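How to Wash and Dry a Cotton Tablecloth So It Doesn't Shrink

Posted 16th March in Kitchen & Table

I ruined a tablecloth my first spring in this house, and I've felt a little protective of everyone else's tablecloths since then. It was a good heavy cotton one from Coelho, bought in 2000 at a closing-down sale, and I washed it hot and dried it hotter and took it out of the machine fit for a card table. So this is the long version of what I do now, and you're welcome to skip to the part you need.

Start with the label, if there still is one. Pure cotton shrinks the most on its first two or three washes, and if you've bought the cloth new you should allow for a little of that no matter how gentle you are. Cotton and polyester blends hardly move at all. If the label has been snipped out (I do it too, they scratch your knees), treat it as pure cotton and you won't go wrong.

Next, shake the cloth out over the back step. Crumbs that go into the washer come out as paste, usually in the hem. Then look the whole thing over in good daylight and find your stains before the water does. Soy sauce and tea want cold water from the back of the fabric, as soon as you can manage it. Oil wants a drop of plain dish soap, rubbed in with a finger and left for 20 minutes while you do the dishes. Candle wax should be put in the freezer, cloth and all, and then cracked off with the back of a spoon.

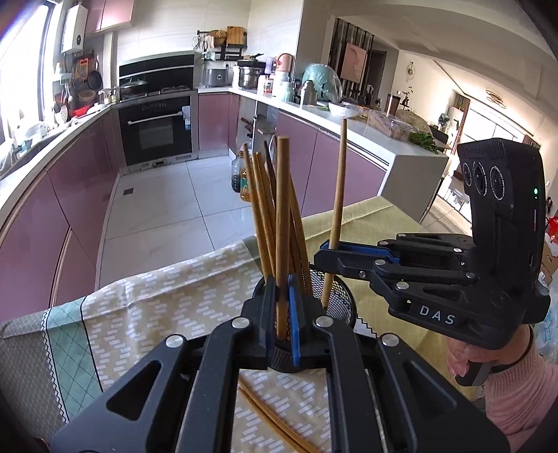 Please don't reach for chlorine bleach on anything with a pattern. I know it's tempting. An oxygen bleach takes longer, but you can leave the cloth soaking overnight in a bucket and the colors will still be there in the morning, provided you tested a corner first.

For the wash itself, cool water and the gentle cycle are plenty. Use half the soap you think you need. My machine is an old Hirard with a dial that sticks, and I set it for a small load even when the cloth is big, then add a second rinse. Too much soap dries stiff, and then people blame the cloth and drown it in fabric softener, and softener leaves a film that makes the next spill harder to get out! Leave the softener on the shelf. If you like a softer feel, pour half a cup of white vinegar into the rinse – the smell goes as it dries, I promise.

Wash the tablecloth by itself or with napkins. Towels shed on it, and anything with a zipper will find the one loose thread.

Drying is where the shrinking happens, so go slowly. A clothesline is best. Fold the cloth over the line by a good hand's width and pull the edges straight while it's heavy with water, and half of your ironing is already done. If you must use a dryer, set it to low and take the cloth out while it still feels damp, then spread it right on the table you mean to use it on and smooth it outward from the middle with your palms. On bare wood, put a dry towel down first or you'll have a cloudy patch to deal with, and that's a whole other page.

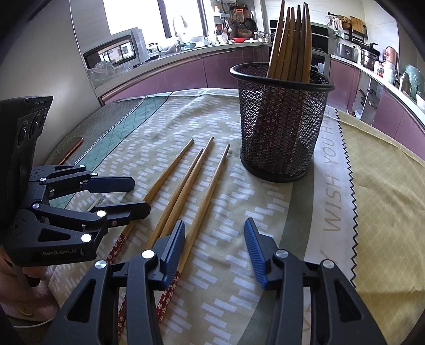
The tablecloth in use.

If you do iron, iron damp and from the wrong side, working in long strokes along the weave. Going round in circles stretches the cloth out of square. I keep a Rullow spray bottle of plain water next to the board for the places that dry out before I get to them, which is most of them on a warm day in May.

For storing, roll it around a cardboard tube if you have one. Folding is fine too, but change where the folds fall each time, or the fibers wear along the same line and one day you'll find a split. Mine live in an Arkitz drawer with a sheet of tissue between them. Don't put a cloth away with starch in it if it's going to sit for a season, as starch yellows and silverfish like it.

And if you've already shrunk one, soak it for an hour in lukewarm water with 2 tablespoons of hair conditioner, press the water out in a towel, and ease it back to size a little at a time on a flat surface. You won't get it all back. I got enough out of the Coelho to cover the table in the hall, and I still use it there.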